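Doubters wanted: paid raters for a shop-counter robot trial

Every year somebody announces that a machine can restock a snack counter. We have read the announcements too. Our group at Plindent is paying people who do this work for a living to watch a robot do it and mark it down where it deserves marking down.

The chore is small on purpose. Move a sandwich between a tray and a basket. Put a yogurt cup back on its step. A new hire gets this in one shift, with a customer talking at them the whole time. 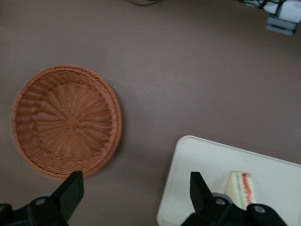
Bread is harder than it sounds. It squashes, the filling slides, and a wedge that has been pinched is a wedge you can't sell. Our own engineers tend to call a run good if the food ends up in the right place. We suspect a deli manager would not, and we would like that in writing.

You should have at least 6 months behind a counter, in a kitchen or stocking shelves. No technical background, please. If you already believe robots will be doing this everywhere by next June, you are welcome to apply, but we have plenty of those.

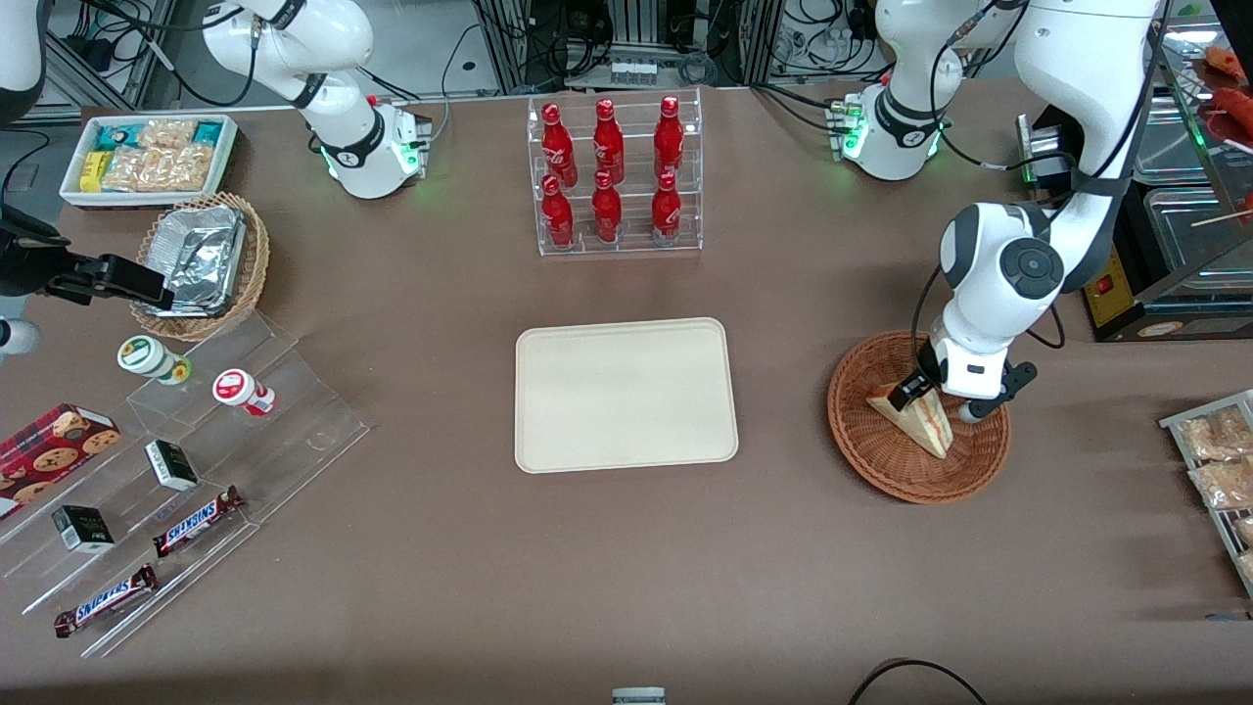
The test counter, with both arms, the bottle rack and the snack stand.

You would come in for one session and score 31 short runs on paper. Then you do the same chores yourself while Hauke Stüber keeps time. Speed, damage and whether you'd have to redo it all go on the sheet. Low scores will not be argued with.

Pay is $29 an hour plus parking. We have 40 places, and sessions start Tuesday at 9 a.m. You must be 18 or over and able to stand for part of the session.

To apply, send a few lines about where you have worked to Imke Ehlers at the Plindent front desk. Skip the résumé. Questions about pay go to Saskia Pryor.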